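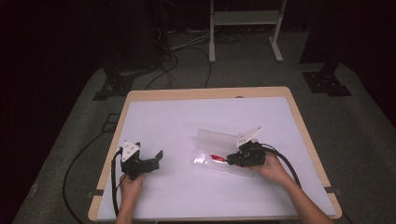

Ottar Sundqvist reckons I should leave the sash windows alone and spend the money on curtains. He wrote to me after the last post, quite a long message, and his main point was that old windows rattle and always have, and that a thick lined curtain does most of the work for a fraction of the cost. He has lived in draughty houses all his life and doesn't see the fuss.

I've thought about it and I only half agree. Curtains help after dark. They do nothing at three in the afternoon in January when I'm sitting at the desk in the back bedroom with a blanket over my knees. They also don't stop the noise from the road, and they don't stop the frames from rotting. So I have gone ahead with the windows, or with most of them, and this post is a record of what I did and what it cost, because several people asked.

For anyone new, the house is a two-bedroom terrace with six sash windows, all original as far as I can tell. Three are at the front and three at the back. The front ones get the sun and the paint had gone in the usual way, flaking along the bottom rail and at the sill. The back ones looked better but were worse. Two had been painted shut and the third had a broken cord, so it would only stay open with a stick under it.

I had a quote in May from a firm called Gallegos for a full overhaul. That meant taking the sashes out, new cords, brush strips all round, and repairs to the wood where it was needed. They wanted 354 pounds a window. It's a fair price for the work, and the man who came was clear about what he'd do and what he wouldn't. But six windows at that price is a lot of money for me this year, so I asked him to do the two worst at the back and decided to try the other four myself.

I'm not a joiner. I can fill a hole and hang a shelf. I read what I could and borrowed a book, and I watched the two men from Gallegos as closely as I could without getting in the way.

The first thing I learned is that you can't judge a sash window until it's out of the frame. I had assumed the middle front one was sound. When I took the staff bead off and lifted the bottom sash out, the underside of the rail was soft for most of its length. You could push a screwdriver into it. The paint had been holding it together. I cut the soft part back, let it dry for a week with the window boarded up, and then used a two-part wood filler. I used Taloson, mainly as it was what the shop had. It sets faster than I expected. Mix less than you think you need.

Getting the beads off was the slow part. They had so many coats of paint on them that there was no visible gap between the bead and the frame. I scored along the join with a knife, several times, and then worked a wide scraper in, starting in the middle of the bead where it has the most give. I broke two of them. New ones are cheap and I should have just bought a full set at the start and not tried to save the old ones.
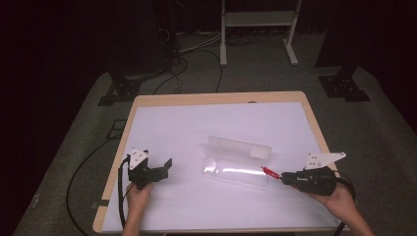
Next came the cords. You need to get at the weights, which hang in a hollow box on each side of the frame, and there is a small wooden pocket cover near the bottom that comes out to let you in. On three of my windows it came out easily. On the fourth it had been nailed and painted and I ended up drilling a small hole to get a hook behind it. Inside there was a lot of dust, a folded bit of newspaper too far gone to read, and a weight that had dropped off its cord and was lying on its side at the bottom.

Threading the new cord is fiddly but not hard. You tie a bit of string to a bent nail, feed it over the pulley, let it drop, and fish it out through the pocket. Then you tie the cord to the string and pull it through. The knot at the weight end matters. I tied mine badly on the first one and had to take the whole thing out again the following evening when it slipped — my own fault for rushing.

Get the cord length right too. If it's too long, the weight hits the bottom of the box before the sash is fully up and the window won't stay open. If it's too short, the weight jams against the pulley and the sash won't close. I marked the old cords against the new ones before cutting, which worked on the ones where the old cord was still whole.

After that it was the draught strip. I bought the brush type, which fits in a groove in the new staff bead and in the parting bead. A roll from Ullis cost me 26 pounds and did two windows with a bit left over. You can also get beads with the strip already in them. They cost more, but having done it both ways I would buy them ready made if I did it again. Cutting a straight groove in a thin piece of wood with hand tools is not a job I enjoyed.

The meeting rail, where the two sashes overlap in the middle, needs a strip of its own. I nearly missed that one. It was Iraklis Karamanlidis, three doors down, who asked if I'd done it, and I hadn't, on any of them. When I held my hand there on a windy night I could feel the air coming straight through. It took an hour to sort out all four.

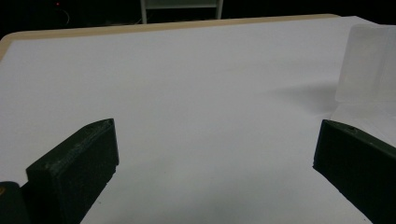
Painting took longer than everything else put together. Primer, undercoat and two top coats, with drying time in between, and the weather wasn't helpful. I used an exterior satin by Itier in an off-white. It covers well and doesn't smell too strongly. I can't say yet how it lasts. Keep the paint off the cords and off the pulleys, and don't paint the edges of the sash where they run against the frame. A rub with a candle is enough there. I'm fairly sure that painting those edges, over and over, is what stuck the back windows in the first place.

I haven't done anything about the glass. It's single glazed and it will stay that way for now. I looked at secondary glazing, which is a separate panel fixed on the inside, and I may do the back bedroom before winter. The sheets that fix on with magnetic tape seem to be the cheapest way in. I'd like to hear from anyone who has lived with them for a few years, especially about condensation.

How much difference has it made? It's summer, so I can't say much about heat. What I can say is that the rattling has stopped, the front room is noticeably quieter, and all six windows now open and shut with one hand. That last one pleases me more than I expected. I had got used to a house where you didn't open things.

I also had a go at the back door while the tools were out. It had a gap at the bottom wide enough to see daylight through. I fitted a brush bar along the inside, cut to length with a hacksaw, and planed a little off the closing edge where it had been sticking. The letterbox at the front got a brush cover as well. Both jobs were done before lunch, and if you only have one morning and not much money I would start with those and leave the windows for later.

A note on old paint. Houses of this age very often have lead in the lower layers. I bought a test kit, and the sills came up positive. I didn't dry sand anything after that. I used wet abrasive paper, put sheets down, wore a proper mask and washed everything afterwards. It is slower and messier but please don't skip it, particularly if you have children in the house.

As for Ottar's curtains, I've bought a lined pair for the front room, so he can have that one. They were on sale at 60 pounds and they're slightly too long. I'll turn them up when I find where I put the hemming tape.

Next job is the loft hatch.

Posted 2 Aug 2020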